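Veltham Fund, Small Lab Grants
Progress report, May 2019
Submitted by Eusebio Agudelo, Lunddale Robotics Group
Project: Cuautle (grasp learning from wrist views)

Dear all,

I'm very glad to be writing this one! The last report was mostly about plumbing: mounts, cables, timing, and a long stretch of finding out why the arm and the video disagreed about what time it was. We now have a result to share, and it's a result I like a lot, with a couple of holes in it that I'll get to further down.

A quick reminder of the question, for those who joined the panel after our first report. We want a robot arm to learn to pick up everyday things from nothing but the view at its own wrist. No camera overhead, no depth sensor, no 3D model of the object. A person steers the arm through the task, we record what the wrist camera sees and what the arm does, and a network learns to go from one to the other. Lots of groups do this. What we proposed to study is which moments of the recording matter most, and whether you can get the same skill from far fewer demonstrations if you choose those moments well.

What we collected

Our target was 1,000 demonstrations by the end of this reporting period. We finished with 927 that passed our checks. The shortfall comes from one bad batch, where the gripper readings lagged behind the video by enough to spoil the closing step. I went back and forth on whether to repair those recordings by shifting the readings, and decided to throw them out. It hurt a little, but I sleep better.

The objects are ordinary household and office things, the kind you can replace at the corner store. Clear ones have turned out to be the most interesting by far. A bottle full of water bends the light and picks up whatever lamps are overhead, and its outline changes each time the arm moves. That was a headache for our old method, which began by trying to trace the edge of the object. The new one doesn't trace anything, and I think that's a big part of why it does so much better on them. 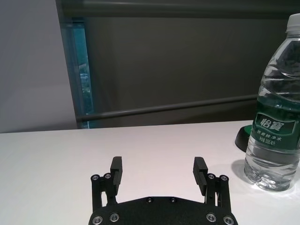

The idea that made the difference came out of a rather dull afternoon of labeling. We had been treating every moment of a demonstration as equally useful. When you sit and watch a few hundred of them one after another, you start to see that most of the time the arm is simply traveling, and almost any path would do. Then there's a short stretch, just before the fingers come around the object, where small corrections decide everything. The person steering slows down there without being told to. So we used that! The slower the hand on the controls, the more weight we give that moment in training. We call it slow-hand weighting, for lack of a better name, and it takes only a few lines of code on top of what we already had.

There's one more piece, which is that we train on the approach from off to the side as well as from straight on. In our early recordings the operators nearly always lined the gripper up with the object before they hit the record button, because that's the tidy thing to do. The network then had no idea how to behave when the object was away to one side of the fingers. Now we start many of the runs with the object outside the gap, sometimes near the border of the view, and let the operator bring the arm over. It makes the recordings longer and messier and the skill that comes out is much steadier.

How we tested it

We ran 3,000 grasp attempts on the arm, split between the old training recipe and the new one, using 4 sets of objects. Two of the sets had been used in training and two had been kept in a closed box until test day. Starting positions were drawn by the computer so that none of us could be kind to our favorite version.

The new recipe came out ahead on all the sets. The gap is small for boxes and other solid, plain shapes, where the old recipe was already doing fine. It's wide for clear and shiny things, and it stays wide for the ones the network had never seen, which made my whole week. The full tables, with the results for each object, are in the spreadsheet that goes with this report. I'd ask you to look at the per-object rows and not only at the averages, as the averages hide some real variety.

What is still weak

Two things. First, clutter. When one object is partly behind another, the arm will now and then commit to the space between them and close on nothing. We have very few demonstrations of that kind, and I suspect the cure is simply more of them, but I can't promise that yet.

Second, the operators. Slow-hand weighting relies on people slowing down at the right time, and not everybody does. One of our newer operators is quick and smooth all the way through, a real pleasure to watch, and the weighting gets almost nothing from those recordings. We're trying a version that also looks at how often the steering changes direction. Early signs are good, though I'd call them early signs and no more.

Money and equipment

Spending is in line with the plan. The one change is that we moved part of the travel line into spare finger pads, as the ridged surfaces wear faster than we had guessed and a worn pad slips on smooth plastic. Your office approved the change by email, and the note is on file with the receipts.

What comes next

We'll collect the cluttered demonstrations first. After that, the team at Pusthorpe has offered to run our recipe on their own arm, which has a different gripper and a different camera, and I can't wait to see what happens. If it holds up there we'll know we have something that belongs to the method and isn't a lucky fit to our own table and lights. They will get our code and the full set of recordings, and we've agreed that they'll publish what they find whichever way it goes.

We also plan to put the recordings up for anyone to download once the labels have had a second check. The labeling guide is finished, and I'm happy to send it to anyone on the panel who would like to read it.

Thank you again for backing this work.

Eusebio Agudelo
Lunddale Robotics Group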